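Ganard Hand Kit

The Ganard Hand Kit is a hand-held gripper tool sold for recording demonstrations of everyday handling tasks. A person carries the gripper through a task, such as folding a cloth or putting away a cup, while a camera on the tool records what the fingers do. The recordings are then used to train control software for robot arms. The kit is made by Ganard, a small hardware firm, and is sold either by itself or as part of a yearly service plan.

History

Ganard began as a maker of replacement fingers for industrial grippers. Its first hand-held tool, the Pirkura, was a trigger-operated gripper with a separate camera clamped to the top. Buyers liked the low weight but complained that the clamp slipped and had to be set again before each session. The Hand Kit replaced the Pirkura and moved the camera to a fixed mount. Owners of the older tool were offered a trade-in credit for 12 months after the new model went on sale.

Contents of the kit

The standard kit has one gripper, a camera with a wide-angle lens, two batteries, a charger, a sheet of spare markers and a padded case. A two-hand version adds a second gripper and a sync cable. The price of the standard kit at launch was $1,319, not including shipping. Spare finger pads are sold in packs and are the part most often reordered.

Design and operation

The user holds the gripper by a handle and closes the fingers by squeezing a trigger. There is no motor in the tool. The force on the object comes from the user's hand, and the pads bend a little so that soft or uneven items can be held without much care. Square black-and-white markers on the fingers let the software work out how far the gripper is open in each video frame. The movement of the tool through the room is worked out from the same video together with readings from a motion sensor in the camera.

The wide lens takes in the fingers, the object and a large part of the room at once. Ganard recommends this view over a narrow one, as fixed features such as ceiling lights and railings help the software keep track of position. Rooms with blank walls and few details give poorer results.

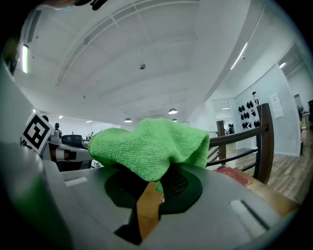

A green microfiber cloth held in the gripper. A marker is visible on the finger at left.

Cloth handling is one of the tasks named in the maker's starter guide, along with stacking cups, opening drawers and packing small boxes. Cloth is treated as a harder task than the others. It changes shape as it is moved, and a fold can hide the point where the fingers are holding it. The guide suggests a brightly colored cloth for first sessions and asks users to vary the starting position of the cloth between recordings.

Software and service

Recordings are checked and sorted with a desktop program called Kiani, which comes with the kit. Kiani marks recordings in which tracking was lost and lets the user trim the start and end of each one. Finished sets can be exported in several common formats. The program works without an internet connection, apart from the first sign-in.

Under the service plan, customers upload their recordings and receive a trained control model in return. The plan requires at least 37 accepted recordings per task, and more are advised for cloth and other soft items. Models are delivered for a short list of supported arms. Customers with other arms can still use the kit, but must do the training themselves. The plan also covers repair of the gripper, except for worn pads.

Reception

Reviews of the Hand Kit have mostly been favorable. The trade newsletter Trotano praised the fixed camera mount and the short setup time, which its tester put at 15 minutes from opening the case to the first usable recording. The same review found the trigger stiff for people with small hands and said the padded case was too tight for the two-hand version.

Other users have noted that long sessions tire the wrist - the weight of the camera sits well forward of the handle. Ganard later added a forearm strap as an optional part. The battery cover has also drawn complaints, and a revised cover with a deeper latch is now fitted to new units. Owners of earlier units can order the revised cover from Ganard and fit it with a small screwdriver.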